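Comparing gripper fingers for folding laundry: workshop tips
24th February, by Angus Hinds
Filed under: Workshop > Grippers and small arms

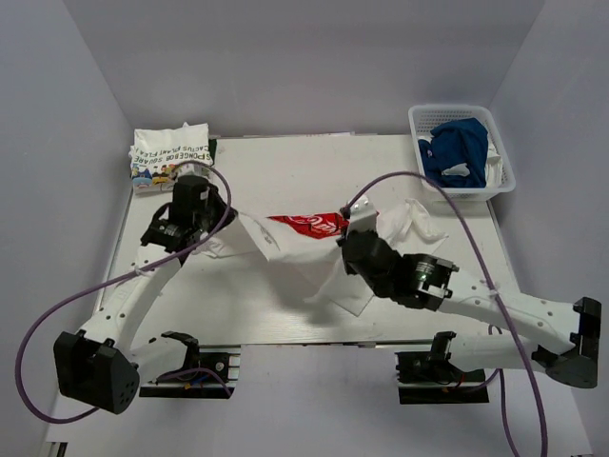
Choose the test garment before you choose the fingers. A finger that holds a tea towel perfectly well can fail on a T-shirt, where the jersey rolls at the edge and the hem is thicker than the body. Use the same few shirts for every set and keep a note of which is which. A printed shirt is easier to judge than a plain one: with white fabric on a white table, the red graphic between the two grippers shows the twist in the cloth long before the outline does. Wash all test shirts once before use. New ones carry a finish that makes them slide.

Finger sets. I compared the Covar soft pads with the Stester ribbed pads, 50 folds each, on the same pair of arms. The Covar pads held a single layer better. The Stester pads were better on hems and collars but tended to pick up two layers when only the top one was wanted. Ritu Chaturvedi repeated the Stester runs with the ribs turned across the finger and got fewer double picks. Mark the pads left and right with a paint pen. They wear unevenly and should go back on the same side.

Closing force. Start low. Raise it one step at a time until the corner stays put during a slow pull, then stop. Too much force leaves a crease that the next fold follows.

Pull tension. Set the stretch by distance first and by motor current second. If both arms are told to pull until they meet resistance, one will win and the shirt will creep sideways. Let one arm hold still and the other do the pulling.

Cables. Tie them to the links with small ties, leaving a loop at each joint. Move the arm through its full reach by hand, power off, before trimming any tie. Check the loop at the wrist again after changing fingers, as the Covar set is longer.

Cleaning. Lint builds up on ribbed pads. Brush them dry every 50 folds. Wipe soft pads with a damp cloth and let them dry before closing them.

Controller. The older Maurya board dropped commands when both wrists turned together. Slowing the wrists cured it. I have not tried the newer one.

Record failed folds with the garment, the corner and the pad set. A bare total is no use later.

Corrections to Angus Hinds, Ridstead Workshop Notes | © Ridstead | Back to top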